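Folding chunky cardigans so they dont take up the whole shelf??

Oratile Mokgethi
8 January 2023

Ok quick one, need help. Small bedside shelf, that's all the space I get for knits, and the heavy cardigans keep toppling off. I do it on the bed – sleeves in, fold in half, done. Looks fine for a minute then springs open.

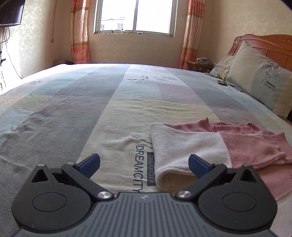 Don't want to hang them, last one grew at the shoulders. Tried rolling too, no good, the roll was fatter than the fold. Any way that stays put? Pink and white knit, ribbed cuffs, medium thick. Shelf is shallow if that matters.

Elmarie Hendricks

Your starting too fast. Lay it flat first, all the way, fronts opened out, and smooth from the middle to the edges. Check the hem, ribbing likes to curl under and then you get a lump right in the fold.
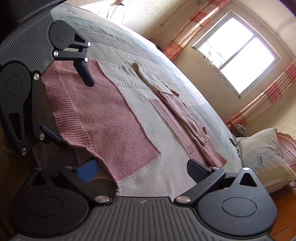
Then close the fronts, don't button every one, just top and bottom. Flip it face down. Sleeves straight across the back, one over the other, cuffs flat. Fold the sides in to the width of your shelf – measure once with a book or whatever. Then thirds from the hem up, not half. Half is why it springs open. Press the air out with your forearm before teh last fold. Stand them on edge if the shelf has sides.

Kyu-ri Min

Vacuum bags. Done.

Johannes Swanepoel

No vacuum bags for wool, mine came out with creases that stayed till July. Elmarie's way works, I'd put the heaviest at the bottom and stop at three per pile. Also pick the loose fluff off first, saves doing it later.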